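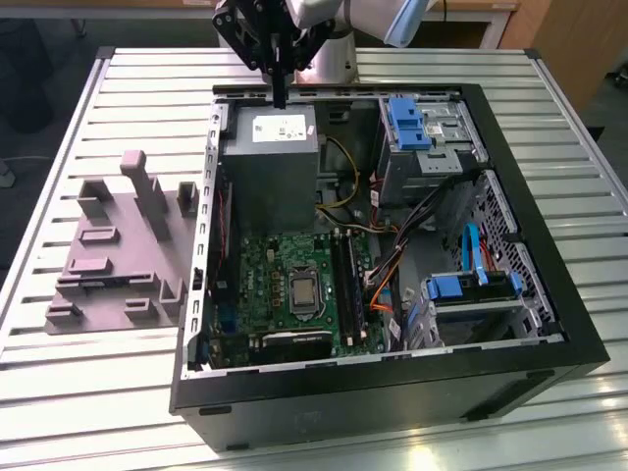 Sourdough starter, flour comparison, second week. Two jars, same water, same lid type. Jar A on Birwood whole rye, jar B on Chambi white. Both fed at 8:15 this morning, 90 g flour to 90 g water, and left on the shelf over the radiator.

Jar A doubled well before lunch and had started to drop when I checked again. Smell was sharp, a bit like green apple. Jar B was slower and milder – still domed at two in the afternoon. The rubber band on B slipped, so the starting mark is a guess. Use tape next time.

Hortensia Echeverri wants the rye for her Saturday loaves. I told her to take from A and leave at least a spoonful.
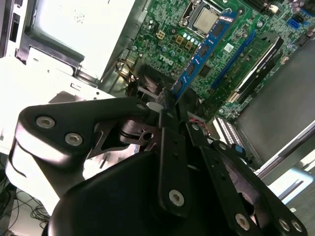 *Vadbridge, July*

Baked one loaf from each jar. 500 g flour, same salt, and 378 g water once the starter was counted in. Jirko scale for everything; it drifts by roughly 2 g if left on, so I zeroed it before each ingredient.

Loaf A spread more in the basket and stuck on one side. Good flavor, crumb a little tight at the bottom. Loaf B rose higher and scored cleanly – flavor flat next to the other. Ate the end of A with butter and wrote nothing down for an hour.

To try: rye for the last feed only, white the rest of the time. Also order more rice flour for the baskets.

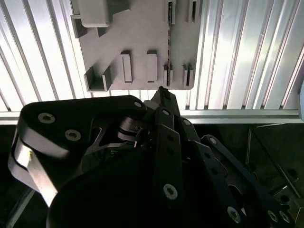

**Can the rye starter go straight into a white dough without a changeover feed?**

It can, but expect a grayer crumb and a shorter first rise. Start checking the dough an hour earlier than usual.

Jar A is back in the fridge, bottom shelf. B stays out until tomorrow.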